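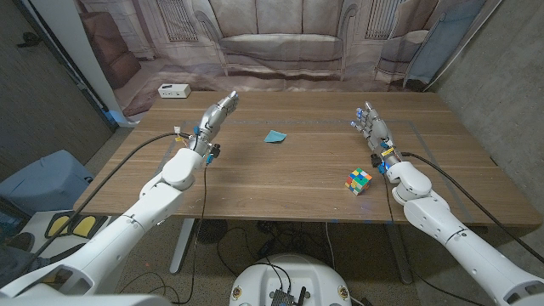
Figure 5. Workspace for the tabletop chores, seen from the robot. A folded cloth and a cube lie between the two hands; tape marks the work area.

4.2 Tabletop chores with two hands

The question of this section is simple: can a two-armed robot with human-like hands do the small chores that a person does at a table without thinking? We chose two objects which are difficult in different ways. The cloth is soft and has no fixed shape, so the robot cannot know in advance where its edge will be. The cube is rigid, but its faces are many colors and change after each turn, and this disturbs a vision model which has learned that one object has one look.

All trials were done at the Bovby site in October. The arms were controlled by the Zerkasico policy described in Section 3, trained on 2,284 demonstrations given by seven operators. For the evaluation we ran 243 trials, divided over five tasks: unfold the cloth, fold it once, move it to a side of the table, move the cube onto the cloth, and pass the cube from one hand to the other. The operator placed the objects by hand inside the taped area (Figure 5) and did not touch them again until the trial was finished. The printed living room behind the table was kept during both training and evaluation. We can therefore say nothing yet about how the policy would behave in a real living room, where the background is not flat and people walk through it.

Moving the cube onto the cloth was the most reliable task. Most failures there were of one type: the fingers closed too early and pushed the cube away. Passing the cube was slower, and the second hand often waited for a long time before it closed. With the cloth the results were clearly weaker. When the cloth was already folded and flat on the wood, the fingers frequently slid over it and did not find the upper layer. The operators had the same difficulty when they gave demonstrations, and two of them learned to pinch near a corner. The policy copied this habit only in part.

We also compared our hands with the parallel gripper used in the Fullen baseline. The gripper was better for picking up the cloth and worse for passing the cube. Arturo Caruso repeated the cloth trials with a different starting position of the left arm and found no important change.

From these results we do not consider the system ready for household work. A person who wants the table cleared would have to watch the robot and correct it, and this takes more effort than clearing the table. For a fixed station in a workshop, such as the sorting bench at Martinelli, the cube results are more encouraging, as the objects there are rigid and arrive in a known place. The contact errors with the cloth are analyzed by Agata Benedetti in Section 5, together with the finger force recordings.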